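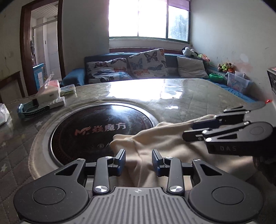

Bo-ram Chae
Perception and tooling, Flurkasico
Updated 16 October 2018

Questions I get about the cloth tracker

What does the software do with a piece of cloth?
It finds the edges and folds, guesses which bit of fabric is on top, and hands the planner a place to grab. I call that last part Rirard, and it's the piece I'm proudest of!

Why cloth? Boxes would be easier.
Sure would. A box keeps its shape when you pick it up. Pinch a cloth and pull one side into a twist, and the outline you had a moment ago is useless – so the tracker has to rebuild it on every update.

Does it need a plain table?
Nope, and please don't clear yours for my sake. A glossy cover with window light bouncing off it is the hardest thing I've fed it, and cream fabric next to a bright reflection still fools it more than I'd like. Turn on the glare mask in settings (it's off by default, sorry) and try again.

Can I use two grippers at once?
Yes. Each one gets its own track, and the planner reads both. If the left and right tracks swap, your clocks have probably drifted apart. Run the sync check first, then write to me.

How long can a recording be?
Up to 500 seconds per file. Longer ones load, but the viewer gets painfully slow when you scrub.

Which version should I be on?
Version 6. If you're still on the July build, your old label files need converting, and the Ukside script does that in one go (keep a copy of the originals anyway).

The planner stops with error 73. What's that?
It lost the cloth edge between the fingers and gave up. Lower the edge threshold a notch. If it keeps happening, send me the log and I'll have a look.

Will it work with Koutsoukos?
Reading, yes. Writing back, not yet – I'm partway through the exporter and it still mangles the timestamps.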